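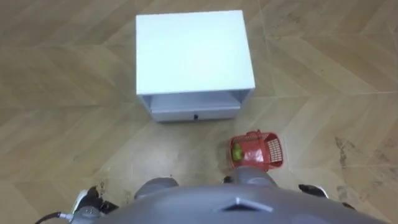

Ingegerd Lie
How often should I grease the wrist joints on our two-arm robot? It's the Mistora, running close to 200 hours a month, and the left wrist has started to squeak.

Rogério Barros
Every 5 months has been plenty for ours, and we work it pretty hard (poor thing!). Wipe the old grease off first, then a small dab is all you need.

Lindqvist
Check the cable clamp too, mine was rubbing and I blamed the bearing all through December. Good luck with it!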